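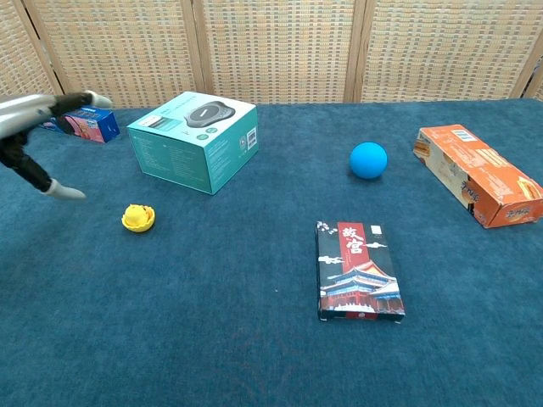

What makes one package catch your eye on a store shelf when the one beside it doesn't?

Mostly contrast with its neighbors, plus how fast you can tell what's inside.

I put that first because every year I get projects that are gorgeous on a laptop and vanish on a shelf. Your screen shows one box at a time. A store shows you forty, all yelling.

So, week 2 – color and the front panel. Please read the Meng chapter before class (skip the part on foil printing, we'll get to it in September and it's a slog without samples in your hands).

Start with the category. Go to a real store, stand about six steps back and squint. Whatever color you get is the category color, and you have to decide if you're joining it or breaking from it. Joining tells shoppers what the thing is. Breaking gets you noticed, but then your words and pictures have to work harder!

My favorite case is still Preltance, the tea company. They switched from green to a flat orange and ran a shelf test with 1088 shoppers. Of those, 526 picked up the new box first, and a good many of them thought it was soup. I love this one. We'll argue about it in class, and I'll bring the old box and the new one so you can pass them around.

Next, the top panel. Students forget it all the time, and on a low shelf it's the side people see. Flateck left theirs blank for years. Go look at the bottom row next time you buy batteries.

For homework, pick any Trerus product and redraw the front with only three elements. Pencil is fine. Bring it on paper, full size, and leave the laptop in your bag.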